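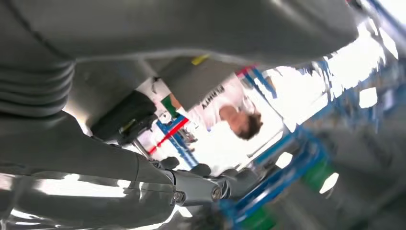
灰色机械臂，近景

主题：Re: 去 Dralilis 岛，住港口还是住山里？
列表：慢慢走旅行邮件列表

Ankit 好，大家好：

先回你的信，你的原文我留在下面，省得新来的朋友还要去翻。

> 1/24/25，Ankit Srivastava 写道：
>
> 各位，我和我太太打算春天去 Dralilis 岛，第一次去，想请教去过的人几件事。
>
> 一是住哪儿。我看来看去就两个地方，一个是 Fulport 港口边上，一个是山里的 Clenach 村。港口方便，可是我太太睡觉很轻，怕船吵。山里安静，又怕晚上没地方吃饭。
>
> 二是岛上的交通。我们不想租车，两个人都不太敢在窄路上开。听说有公交车能进山，但是网上的时刻表有三个版本，互相对不上，不知道信哪一个。
>
> 三是行李。我们一人一个中号拉杆箱，会不会太累赘？
>
> 另外我太太膝盖不太好，太陡的路走不了，平缓一点的海边路有没有推荐？先谢谢了。
>
> Ankit

你这封信我看了两遍，越看越想笑，因为我第一次去之前问的也是这几个问题，连时刻表那个都一模一样（我当时还把三个版本打印出来摆在饭桌上对，对到半夜）。我前后去过三次，最近一次是去年秋天，住了九个晚上，所以还算新鲜，我就想到哪儿说到哪儿了，长了点，你泡杯茶慢慢看。

先说住。我投 Clenach 一票，不过前提是你们至少待四晚。要是只待两三晚，老老实实住港口，别折腾。Fulport 的船其实没你想的那么吵，最后一班客船走了以后码头就静下来了，真正吵的是早上，天没亮就有人往货船上搬东西，铁门哐当哐当的，偏偏靠海那一面的房间价钱还最贵！你要是住港口，就订背海的房间，朝着教堂后面那条坡路的，便宜，也能多睡一会儿。我第二次去就住在那条坡路上，窗外是人家的菜地，早上有只公鸡，但是那只公鸡起得很晚，不碍事。

Clenach 是另外一个味道。村子在半山腰，石头房子，巷子窄得两个人打伞要侧身。吃饭的事你太太不用担心，村口有一家，广场上有一家，广场那家冬天关门，春天开不开要看店主高兴，我去年问的时候她说复活节前后开。村口那家天天开，可是菜单从来没有换过：豆子汤，烤羊肉，一种撒了粗盐的扁面包。我连着吃了四个晚上，到第五天实在想吃点绿的，就在小铺买了菜自己煮。所以订房的时候请务必挑带厨房的，哪怕只有一个小炉头。小铺中午关门，关得很长，下午什么时候开我到现在也没摸清楚，反正上午把东西买齐就对了。

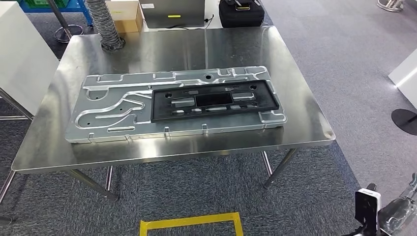
Lodhi 步行旅行俱乐部 · 海岛组

公交车。进山的是 833 路，从码头出来往右，走到加油站对面，那里有一根蓝色的站牌杆子，牌子朝着墙，你得绕到后面才看得见字。三个版本的时刻表，我的经验是都别信，去码头售票窗口旁边那块软木板上看，钉在那儿的一张纸才是准的，手写改过的以手写为准。下船先拍一张存手机里，后面几天都用得上。车票上车买，司机找零很不情愿，大面额的纸币他会看你半天，所以在船上喝咖啡的时候就顺手把钱换开。

坐车请坐左边，进山的时候海在左边！过了第二个隧道有一段路，整个海湾一下子全在下面，我每次都想站起来。回程当然反过来，坐右边。容易晕车的话坐前面，山上那几个弯转得很急，司机又熟，熟到他一边转一边跟后面的老太太聊天。你太太如果晕车，可以在中间那个有水泉的站下来歇一歇，等下一班，不过下一班要等挺久的，带本书。

还有一件事，833 路碰到学校放假会少开，网上哪个版本都没写。春天那两周假期每年日子不一样，你订房时顺口问一下房东就行，别像我，背着包在站牌底下坐了一上午，后来是一个送面包的捎我上去的，车里那个香啊，我饿得跟他买了两个，他死活不收钱。

行李。中号拉杆箱在港口没问题，在 Clenach 就有点要命。从车站到村子里全是石板台阶，轮子一点用都没有，得提着走。我第一次拖了个箱子去，到房东家门口手都在抖，房东看着我直摇头。你们要是有双肩包就换双肩包，没有的话，可以把箱子寄在码头那家卖渔具的店里，老板收一点钱，给你一张小纸条，就带几天的衣服上山。那张纸条别丢，我有个同伴丢了，老板非要她把箱子里有什么一样一样说出来，说到第六件毛衣的时候后面排队的人都笑了。

衣服的话，春天早晚温差大，山里傍晚风一起来，薄羽绒服不算夸张。白天走路又热得想穿短袖。雨衣比雨伞好用，海边那个风，伞活不过一天。鞋子带一双走过很久的，别带新鞋去，你太太膝盖不好，再磨出泡来就更难受了。登山杖岛上能租，但只有港口一家租，而且长短不齐，还是自己带吧，过安检放托运就可以。

走路。你说要平缓的，那我首推灯塔那条，从 Fulport 西边的小沙滩开始，沿着老的骡子道走，基本是平的，路面是压实的土，中间有几处石头，慢慢迈就过去了。来回我走了一个上午，路上坐着看了好久的海，不坐的话会快很多。灯塔本身不开放，门口有条长凳，背风，我们每次都在那儿吃午饭。那条路上没有水，也没有店，一滴水都得自己背，请记着。

第二条是 Clenach 村后面的橄榄梯田，这条有一点点上坡，但是可以随时掉头，走到哪儿算哪儿。村里人傍晚也在这条路上散步，遇到了点个头就好，他们会停下来问你从哪儿来，问完了还要问你结婚没有，然后告诉你前面哪棵树底下有一块好坐的石头。

有一条千万别去，就是网上照片最多的那条悬崖路。照片是好看，可那条路下坡那段全是碎石，我这种膝盖没毛病的都走得龇牙咧嘴。要是实在想看悬崖，坐船看，港口有小船出海绕半圈，每人 2000 当地币，比去年涨了一些，带孩子的另算。风大不开，当天早上去问，不要提前付钱，预付的要退可麻烦了，退的是下次的船票，谁知道下次是哪年。坐船记得坐船尾，船头颠得厉害，我上次坐船头，下来以后在码头上蹲了好半天。

吃的再说两句。Fulport 的鱼当然是好，但是码头正面那一排我不推荐，往里走一条街，绿色卷帘门那家，没有招牌，中午才开，卖完就关。他家一种小鱼裹了面炸的，连头带尾吃，蘸酸奶一样的酱。我每次下船第一件事就是去那儿！去晚了只剩汤，汤也不错。山里的羊奶酪很咸，买之前请人家切一小块尝尝，他们乐意的。蜂蜜可以带，我上回买了三罐，有一罐在背包里漏了，所以现在我都拿袜子裹好，再套塑料袋，这个办法土是土，很管用。

现金要多备一点。岛上取款机就在港口，两台，逢到周末前常常取空，Clenach 一台也没有。住宿大多可以刷卡，吃饭和坐车基本不行。手机信号在山里一阵一阵的，广场上最好，巷子里最差，离线地图提前下好，名字最好把当地文字的写法也存一份，问路的时候拿给人看，比我那几句发音强多了。

对了，你没有问船，我顺便提一句。去岛上有快船和慢船，快船省时间，可是窗子小，人关在里面，浪大的时候那个滋味我就不形容了。慢船有甲板，可以站外面，票也便宜不少，我现在只坐慢船。慢船上的热巧克力很好喝，三明治就算了。你们如果是坐夜里到的飞机，当晚肯定赶不上船，在对岸住一晚，第二天坐上午那班，时间正好接得上 833 路。我建议把这一晚算进行程里，不要硬赶，我见过有人拖着箱子在码头上跑，船就在眼前开走了。

还有谁春天去过的？我三次都是夏末和秋天，山花我没见过，听说四月梯田那边很好看，想请见过的朋友说说哪个时候最合适，也帮 Ankit 定个日子。另外去年有人在列表里提过一家 Clenach 带院子的民宿，房东会做果酱，我怎么翻都翻不到那封信了，记得的人麻烦转给我，我也想换一家住住。

Ankit，房子定了告诉我一声，我把手画的那张灯塔路的草图寄给你，画得不怎么样，但是哪里有阴凉、哪里可以坐，我都标了。代我问你太太好！

阿芸

（坐慢船记得带件外套，甲板上比你想的冷。又及。）

最近的主题
· 慢船的座位要不要提前订
· 双肩包背多重比较舒服，各位报一下
· 山里民宿的早餐都吃些什么
· 求同伴：春天走海边老骡子道
· 旧地图转让，Dralilis 岛，有折痕
· 晕船药哪种不犯困

本网站使用 Cookie 来记住您的登录状态和阅读偏好。继续浏览即表示您同意我们使用 Cookie。[接受] [管理设置]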